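How to face up a soft drinks shelf

Facing up means pulling stock to the front of the shelf so that the labels look out at the customer and each drink stands with its own kind. On a busy day a drinks bay needs it more than anything else in the shop, apart from crisps. Small bottles get picked up, put back in the wrong place and knocked sideways by people reaching past them. The method below is for loose plastic bottles on open metal shelving, in a small or medium shop. Chillers are a bit different and I have put a note on those near the end.

What you need

A damp cloth and a dry cloth
A crate or a trolley with a flat top
A pen and some blank price tickets
A step if you are doing the top shelf

Before you start

Look at the whole bay first and decide where each drink is going to live. If your shop has a printed plan, use that. If it hasn't, keep each flavour in one block and put the best seller in the middle, between waist and eye height. Azlan Osman, who trained me, did the whole job from left to right and top to bottom, and I still do it that way. It means that if you are called to the till you know where you stopped.

Take out anything that doesn't belong. Put strays in the crate and deal with them at the end. Walking each one back as you find it will double the time.

Step 1. Check the dates

Pick up every bottle and read the date. On most plastic bottles it is printed near the neck or on the cap. Anything out of date comes off the shelf straight away. Anything close to its date goes to the front. Check the ones at the back as carefully as the ones you can see, as that is where old stock hides when somebody has filled from the front.

Step 2. Wipe the shelf

Move one block of bottles into the crate, wipe with the damp cloth and then the dry one. Sticky rings make bottles drag and tip over when customers slide them forward. Wipe the bottles too if they are dusty, especially the shoulders.

Step 3. Put the bottles back in rows

Build each row from front to back, oldest date first. Hold the bottle round the middle and lower it into place; pushing it in along the shelf tends to bring its neighbours down. 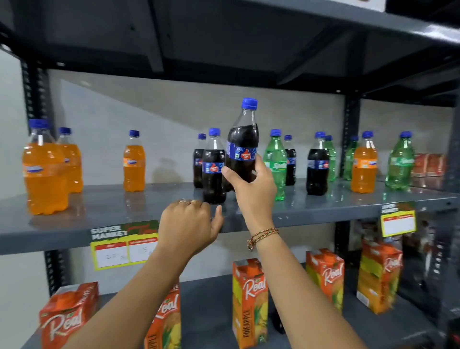 Keep your other hand free to steady whatever is standing next to it. When the row is in, turn each front bottle until the name is square to the aisle. The ones behind can face any way they like until they reach the front.

If you haven't enough of one drink to fill its space, spread it along the front in a single line and leave the back empty. Don't fill the hole with a different flavour. The gap tells whoever does the order what is missing – cover it up and it won't get ordered.

Step 4. Cartons

Stand cartons upright if the shelf height allows. Keep them at one end, away from the bottles, and check the corners for leaks before you put them back.

Step 5. Price tickets

Every drink needs a ticket below it, lined up with the left edge of its block. Rewrite any that have faded. Write large, with a proper marker, and check the price at the till before you write it.

Chillers

Do these in two halves so the door isn't open too long, and put warm stock at the back.

How long it takes

A bay with 4 shelves takes me 40 minutes with the dates, much less if it was done the day before. Ferenc Bárány on our evening shift does a quick pull-forward before closing, without the wiping, and the morning job is far easier for it.

Last, empty the crate. Strays go back to their own aisle, and out-of-date bottles go in the waste book before they go in the bin.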